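Small Kitchens, Full Fittings
What to look for in a play kitchen before the boxes arrive 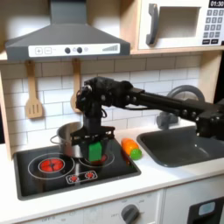
Play kitchens are sold on their doors and their colours, but most of the wear falls on the upper half. Hoods, shelves and hanging utensils get pulled, leaned on and used as handles. Tudur Gronow, who repairs play furniture in Resberg, sees the same faults each September, when nurseries send in the units that failed over the summer.

The hood comes first. A canopy with a printed control strip will outlast one with fitted switches, provided the print is sealed. Round knobs are worth having if they are held by a through-bolt. Glued knobs come away early, and the stub left behind can be sharp.

Utensils hung from the underside of the hood are easy to reach and keep the hob clear. Gronow fits his hooks 15 cm apart, so that a slotted spatula and a spoon can swing without knocking. Wooden utensils should be wiped, never soaked.

A microwave on its own shelf adds weight high up. The shelf should rest on an upright post, with two screws at each joint, and the whole unit should be fixed to the wall. Ovance supplies a bracket for this. The Maihi kit leaves it out.

Tile-effect backsplashes are simple to clean, although grout lines hold paint and dough. A soft brush and warm water will clear most of it in some 30 minutes.

Loose blocks make perfectly good food. Keep them too large to swallow, and store them in the pot.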